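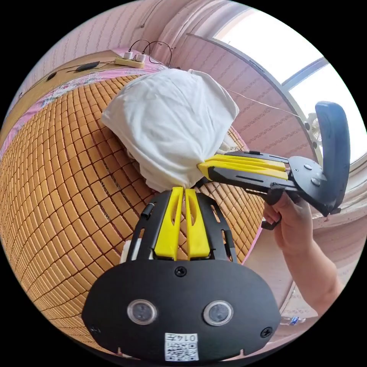
Estimated reading time: 3 min (576 words)

3.2 Gripper Setup and Maintenance

The Foleten hand unit is the only device used for data capture in this study. Each unit consists of a black housing, a trigger grip and a pair of yellow fingers that open and close along a straight path. Work on cloth is carried out either with one unit or with two units used together, one in each hand. The same fingers are later fitted to the Endatwood cell, so that the contact surfaces used in capture and in playback are alike. For this reason, the condition of the fingers was treated as part of the experimental setup and was recorded with the same care as the demonstrations themselves.

Before a unit was issued, its fingers were closed on a flat steel gauge and the gap at the tips was measured with a feeler blade. Units with an uneven gap were returned to the bench, where the finger screws were loosened, the fingers were squared against the gauge, and the screws were tightened in alternating order. The trigger was then worked through its full travel 20 times. A unit that stuck at any point was opened, cleaned with a dry brush and tested again. No oil was applied to the rails, as an early trial left marks on light fabric.

Figure 3. Two hand-held grippers closed on a white cloth bundle. One pair of yellow fingers clamps the narrow neck of the bundle, and the second pair presses against its right side.

Cloth places particular demands on the fingers. A bundle that has been gathered at one end is thick and firm at the neck and soft elsewhere, and the force needed to hold the neck can flatten the remainder. Operators were instructed to close the first unit on the narrowest part and to bring the second unit in only after the first had a steady hold. Where both units were in use, their clocks were matched at the start of each session and checked again at the end. Sessions in which the two records could not be aligned were set aside.

In total, 1,361 demonstrations were retained. Of these, 373 involved two units and the remainder involved one. Small items were included because they expose finger wear sooner than large ones do.

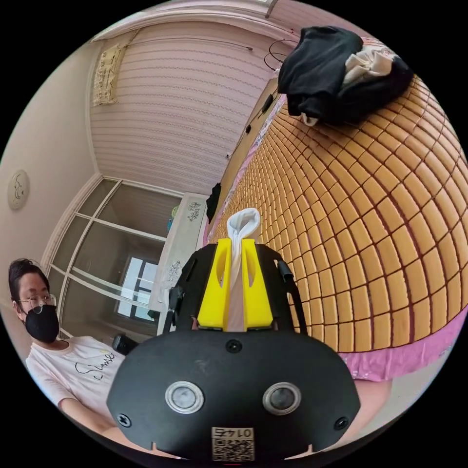
Wear was assessed by a pull test using a strip of cotton held between the closed fingers. The strip was drawn out at a constant rate and the peak force was noted. When this force fell below the limit set for new fingers, both fingers were replaced as a pair, even where only one showed damage. Replacement was needed after some 198 demonstrations on average, although the interval was shorter for sessions that included heavy knots. The most common fault was smoothing of the finger tips, followed by looseness at the base. Cracks were rare and were found only in fingers from the first Vainio batch.

Loose cables were a further source of lost data. In the first month of capture, 126 recordings were rejected at review, and the majority of these showed a short break in the signal. The cable route was changed in December and a second clip was added near the housing. Checks of the clip were then included in the daily routine, together with cleaning of the lenses and a reading of the label number into the log.

The procedure for transferring worn and new fingers to the Endatwood cell, including the offset values applied by the Gullach controller, is given in Section 3.3.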